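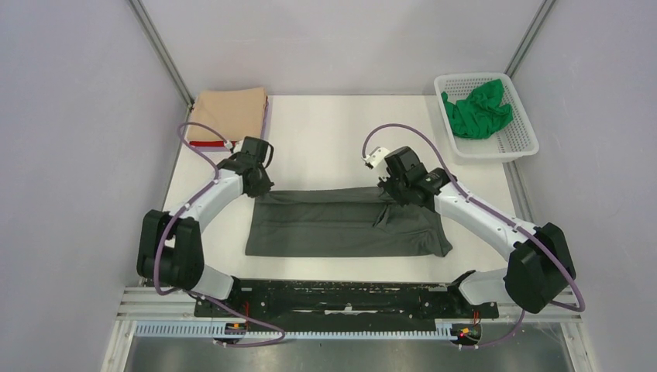 3.2 How people talk about colour at home

I went into this part of the study expecting a quick win. We had 47 households in Hivholm keeping colour diaries through February, and I assumed most of the awkward words would sit between blue and green, as the older surveys say. They didn't. The real muddle was down at the dull end, where grey, green and brown all run into each other and couples who had shared a sofa for years couldn't agree what to call it.

Kamil Krajčí did the first sort of the 3,619 diary entries, and I did the second without looking at his. We fell out over "sage" almost at once – he files it under green, I don't – and Vlasta Šťastný had to settle it.

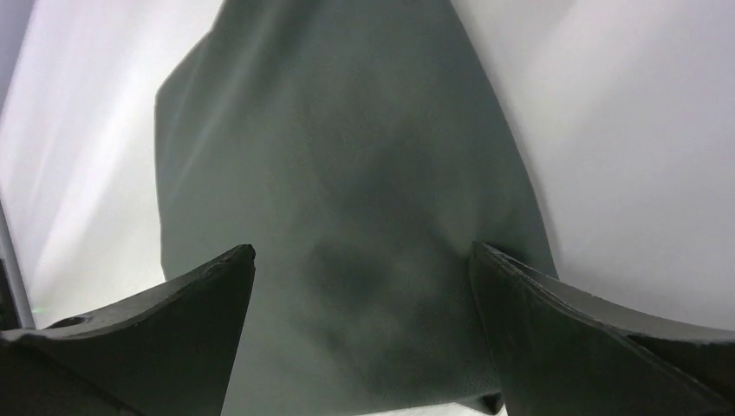
Figure 2. Muted grey-green fabric.

Borderline words came in two sorts. Some people stacked two plain names together ("greyish green", "greeny grey"), and others borrowed from plants, weather or food. I'd have guessed the borrowers were showing off a bit, but their entries were steadier from week to week. A cloth like the one in Figure 2 is just the kind of thing that splits them, as you can say grey or green first and be fair to it either way. Word order mattered more than I'd thought, too: 13 households swapped it halfway through the month and never noticed. I come back to those in Section 4, together with the two diaries we had to leave out.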